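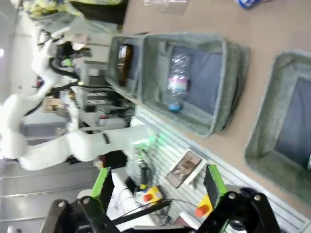
The bins, the two stop buttons and the other arm, seen between the fingers.

Two things in one grip

Posted in: Workbench notes, Robots, Things that broke

Reading time: 6 min

I promised in November that I would write about the sorting table when it was working. It is not working in the way I wanted, but I have decided to write anyway. The fault has taught me more than the good days did, and I am afraid I will forget the details.

For those who have not read the older posts: the task is simple to say. There are glass bottles, plastic bottles and cans on the table, and the arm must put each of them in its own bin. The sorting program is called Garkar, and the part that plans the movements of the arm is called Haddad. I am responsible for Garkar, so when I complain in this post I am mostly complaining about myself.

Before we came to Forkham, I had run 1,220 picks on my own table and I was quite proud. Almost all of them were good. The bad ones were of the kind you expect, for instance a can that rolled away or a plastic bottle that was squeezed out of the fingers like a piece of soap. I had fixed what could be fixed and written down the rest.

At Forkham, the first problem came early in the morning. The arm went down for a glass bottle, closed, lifted, and came up with the bottle and a can together. I was looking at the screen and not at the table. The screen said: object held, class bottle, confidence high. If I had only the screen to believe, I would have said that everything was in order.

I stopped the arm, took both things out, put them back on the table a little further apart, and continued. I am not happy with this decision now. I told myself it was bad luck with the placing. In the next hour it happened again, and then again with a different bottle, and after that I could not call it luck.

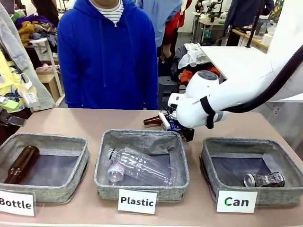
Why does the program not notice that it is holding two things?

Garkar looks at the table before the grip and checks the width of the fingers after it. If the fingers are not fully closed and not fully open, it decides that something is held, and it takes the name of that something from the first look. It never looks again at what is between the fingers.

So the width is the only witness, and the width is a poor one. A crushed can is thin. A bottle neck is also thin. If you press the two together, you can get a number that is perfectly normal for the body of a bottle. I went back to my own log and found that I had set the limits very wide, to allow for all the shapes a crushed can may have. I remember doing it. I even left a comment for myself, "check this later", and the date of the comment is embarrassing.

There was a second mistake hidden under the first one. On my table at home I always put the objects with a good space between them. I did not choose this on purpose, it is only how my hand puts things down. All my 1,220 picks were therefore picks of one thing standing alone. In Forkham the objects were often put close together, as anybody would put them, and the program met a situation it had never been asked about.

I want to write also about the safety side, and here I am less calm.

When the arm brings a can to the glass bin, the worst result is a can in the wrong bin. When it brings a glass bottle that is held only by pressure against a can, the bottle can slip. Ours are thick, but glass is glass, and people stand near this table. We had one drop. It was from a small height and the bottle did not break, and I heard it before I saw it. I pressed the stop and found that my hand had gone to the nearest button without thinking, so at least that part of the practice was useful.

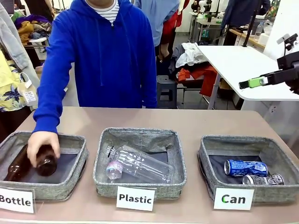

The other thing I noticed is how quickly we get used to helping. When a bottle is in the wrong place, it is natural to pick it up and put it right. I did it many times myself. The hand goes in, the hand comes out, it takes two seconds. But Haddad does not know that there is a hand. It knows a table, three bins and the limits of the arm, and if the next movement is already planned, it will be carried out. In the afternoon I reached over the bins during what I believed was a pause. It was only the planner thinking. The arm moved, slowly and not towards me, but I had not expected it to move at all and I did not like this feeling.

After that we made a rule: no hands over the table before the arm has been paused from the panel, and the person who pauses it says so aloud. It sounds a bit like a school, and it makes the work slower. I would keep it even if the grip fault disappeared tomorrow.

In the evening I sat down with the log of the day. There were 266 picks. I went through them one after another with the pictures from the wrist camera, and it took me until midnight. The program had marked every double grip as a success. I do not give the count here, as I would like to check it a second time with fresh eyes, but it was enough to make my proud number from home look rather silly.

What I have changed until now:

The width limits depend on the class. A glass bottle has a narrow range, a plastic bottle and a can have wide ones.

After lifting, the arm waits and Garkar looks again at the place where the object was. If a neighbour has disappeared too, the pick is marked as doubtful and both things are put back down.

If two objects are nearer than 30 millimetres, the arm is not allowed to pick from the side where the neighbour is. If no side is free, it asks for help.

The second change is the one I trust most, though it is also the slowest. The third one I trust least. The distance is measured from above, and a can that lies against the shoulder of a bottle confuses it. Sometimes Garkar draws one shape around the two of them, and then there is no distance to measure.

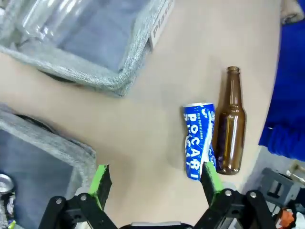 Kenji Nguyen-Tran wrote to me after reading the draft that I am repairing the wrong end. You are asking the gripper to discover a problem which the planner could have avoided, he wrote. Push the two things apart first, with one closed finger, and then look again. It costs one movement and you can throw away half of your special cases. And please weigh what you lift, the arm can already tell you this.

He is right about the weight, and I feel a little stupid. A bottle with a can is heavier than the bottle without it, although an empty can weighs so little that I doubt the arm can feel it with certainty. I will measure before I argue. About the pushing I am less sure. A round bottle that is pushed on a smooth table does not stop where you want, and the edge is close. Perhaps with a low border around the table it would be acceptable.

The next test is in Wokska, on a table that is not mine and with objects put down by other people, as close together as they like. I have asked for this specially. The old log file is still on the server as run 2,041, with all its false successes, and I have left them in so that the new version can be tried against them. If the second look catches them, I will write again. If it catches only some of them I will also write, but it may take longer.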